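Plerberg hall reopens upper level after railing and lighting work

The mezzanine at the Odwood building in Plerberg is back in use following a refit of its lighting, ventilation and edge protection. The work was carried out by Melnyk, the contractor, and signed off in December.

The upper level had been closed while the old timber balustrade was taken out. It has been replaced with a black metal railing with parallel horizontal bars, fixed to the edge of the floor slab. Each section was load-tested on site before handover.

Ceiling lights on both levels are now recessed. The previous fittings hung on cables and had to be reached from a tower scaffold. The new units can be changed from a stepladder on the upper level and with a pole on the lower one. The air supply has been rebalanced at the same time, and the ceiling vents were cleaned and repainted white to match the walls.

"The railing was the long item," said Rhys Kereama, who managed the project for Melnyk. "The first batch came back with the wrong base plates and we lost 2 weeks."

The glass door and window wall on the lower level were kept. The panes sit in a dark metal frame which was found to be sound, and only the seals and the door closer were renewed.

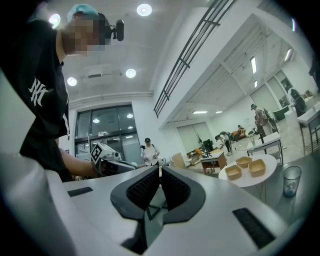
Bredari, which manages the building, said the upper level is limited to 34 people at a time under the revised fire plan. The lower level is unaffected. Hilde Koster, its building manager, said the walls would get a second coat of white paint in the stairwell, where the first had marked during deliveries.

Bookings for both levels are handled by the site office. The door closer is due for adjustment after 2,000 openings, and the lower entrance will be shut for one morning while this is done.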